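Swapping the hard drive in an old office tower

Quick one. I get asked for this every couple of weeks so its going up as a page and I can just send the link. Covers the ordinary black office towers with the blue plastic latches inside. Other towers are close enough, the latches will just be in different spots.

Time: one evening the first time. Much less after that.

What you need

The tower
A 3.5-inch drive, SATA. 1000 GB is plenty for a family machine
Phillips screwdriver, medium
A dish for screws (jar lid, whatever)
Phone, for pictures of the cables
Flashlight

Before you open it

Copy your files off first if the old drive still runs. Do it today, not after. Then shut down properly, pull the power cord out of the wall, hold the power button in for a few seconds. Monitor cable, keyboard, everything off the back.

Lay the tower on its side with the removable panel facing up. Big table, good light. Not the carpet. Take the panel off - some slide back, some have a lever, some have thumbscrews - and put it somewhere you won't step on it.

Touch bare metal on the case before you touch any parts. Do that again every time you walk off for coffee and come back.

Getting your bearings

Power supply is the gray metal box in the corner with a label on top. Leave it shut. No reason to ever open one. Green board is the motherboard. Fat bundle of colored wires comes from the power supply, thin flat-ended cables are data. The drive goes in the metal cage with the slots in the walls.

On a stripped tower (mine has no processor in, and the memory slots are empty too) you get loads of room for your hands. On a working one there'll be a cooler and a fan in the way. Same steps, just tighter.

Take a picture now. Then another from the other side. You will want both.
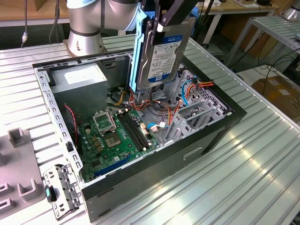 Check the drive label before it goes in. Capacity is printed on there, and the model number you'll want later if you ever have to look it up. Write the model down. I put mine on masking tape on the outside of the case, because once the drive is in the cage you're not going to read that label without taking it all out again.

If your tower uses a plastic caddy, the old drive comes out with the caddy still on it. Flex the caddy a little and the pins pop out of the screw holes. Put it on the new drive the same way round. Connectors have to end up facing the side where the cables reach. Got this backwards more than once.

No caddy? Screws then. Two each side, snug, not gorilla tight.

Moving the wires

This is the slow bit. The power bundle likes to lie right across where you need to go. Don't yank it. Lift the whole bunch and lay it over toward the power supply, and see what's still plugged in where. Anything you have to unplug, grab the plug and not the wire. SATA plugs sometimes have a little metal tab you squeeze - if it won't come, there's a tab.

Trace the data cable with a finger from one end to the other. Ours are blue, yours might be red or black, color means nothing.

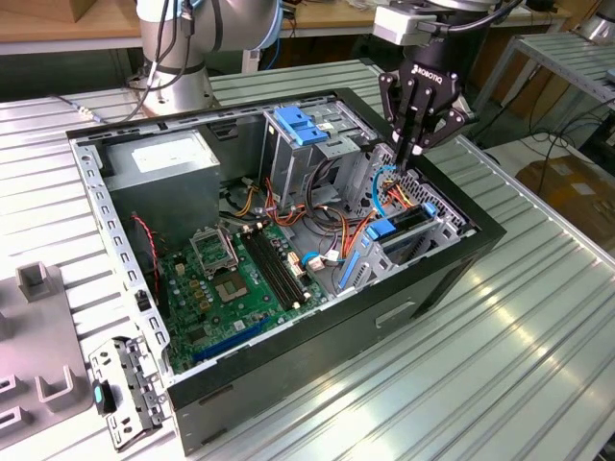
Go easy near the card slots at the back too. The plastic clips there snap if you lean on them, and a wire caught under one will hold it up so it never closes right. Tuck wires flat before you close any clip.

Also keep loops away from any fan. A loose wire in a fan makes a horrible noise and then you get to open it all up again.

Putting the drive in

Slide it into the cage until it stops or clicks. Should not need force. If it's jamming, pull it out and check the caddy is seated all the way along. Data cable first, then power. Both plugs are L shaped and only go one way. Push till they're fully home, then give a tiny tug.

Close the latch. Compare against your pictures. Count your screws. Flashlight round the bottom of the case for anything that rolled.
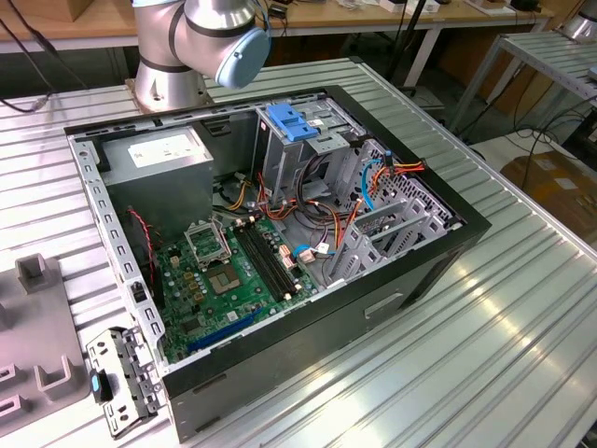
Before the panel goes back on

Everything unplugged is plugged back in
Nothing loose lying on the green board
Fan cable still where it was
Latches down
No wires sticking up over the rim of the case, they get pinched by the panel

Then panel on, tower upright, cables in the back, power on. Go into the setup screen (usually F2 or Delete, keep tapping) and see if the drive is listed. If its not there, power off, unplug from the wall, and reseat the data cable. If that doesn't do it try a different data cable.

New drive is blank so you still have to install the system or copy the old one over. Separate page for that, coming when I get to it.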